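Keeping a work table and its shelves in order

Last updated: January

I have a work table in the back room of my house, and for many years it was the place where everything was put down and nothing was taken away. I repair small things there, I glue, I cut, I wrap parcels. In the last two years I have changed how I do it, and I write the tips here in the order in which I would do them again. They are simple, but I was slow to learn them.

Begin with the mat

A mat on the table is the best purchase I made. It protects the top from knives and glue, and it also tells you where the work should be. What is on the mat is in use. What is next to the mat must go home. Choose one strong color, for example green, because small light parts are easy to find on it. On my old brown table top I lost more screws than I want to tell.

Buy the mat a little smaller than the table. If it goes over the edge, it bends, and things roll to the floor.

Clean the mat with a damp cloth and one drop of dish soap. Do not use hot water. I poured hot water on my first mat, a cheap one from the Holus market, and it took the shape of a wave and never came back. For chalk, plaster or eraser dust, go first with a dry brush and then with the cloth. If you start with the wet cloth you make a paste, and the paste dries in a pale cloud which you will wipe three more times.

For tape glue, put a little cooking oil on a paper towel, wait some minutes, rub, and then wash away the oil with soap. Try in one corner first.

A second table for waiting things

When there is place, put a second table near the first, even a small folding one. I use it for things that wait: paint that dries, a box that is half packed, a lamp that needs a part I have ordered. Cover it with a cloth. An old bed sheet is good, or a cheap green tablecloth. Let the cloth hang down on the side that you see, but not so long that you step on it.

One warning. The second table becomes a storage place very quickly. On Tuesday evening I look at everything on it and decide — finish, put away or throw out.

Shelves

Open metal shelves are better for a work room than a closet with doors. You see what you have, and the dust you see also. The kind with holes in the posts lets you move the shelves up and down without a drill. I measured my tallest box before I fixed the heights, and I recommend this. My first time I did not measure, and I had to empty the whole unit again.

- Flat parts and hand tools go on an upper shelf, near eye height.
- Boards stand on a lower shelf and lean against the back. If they lie flat, you will always need the one at the bottom.
- Small loose things go in a plastic bin. Take a bright one, blue or red, so that you remember it is there.
- A cup on the top is fine for pencils. Do not put there anything heavy.

Read what weight each shelf can carry. On mine from Isholm the paper says 300 pounds for the whole unit, and I stay far below it. Put the heavy things low, and screw the unit to the wall if there are children in the house.

The work area at a good moment
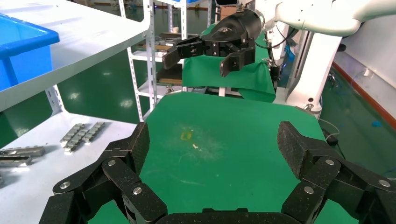
Green mat with only small things on it, shelves behind, blue bin at the left.

Small pieces on the mat

Small rings, ends of tape and white crumbs of something always stay behind when the big tools are away. I keep a jar lid at the corner of the table and put every small piece in it before I wipe. If I don't know what a piece is, it stays in the lid for one month. Twice it was part of the thing I had repaired, and I was glad.

Cables

Cables should go along a leg or a post and not across the floor. I fix them with fabric strips that open again, one at every 9 inches. Plastic ties are stronger, but you must cut them each time you change something, and one day you will cut the cable too. I did this with my Pesesine glue gun.

Leave some slack at the end where the tool moves. Near the wall it can be tight.

At the end of the work

I need ten minutes for it. Tools to the shelf, small pieces to the lid, dry brush, damp cloth, lamp off. The cloth I hang over the edge of the sink to dry, because a wet cloth in a bin smells terrible after two days. The brush goes back on its nail beside the door.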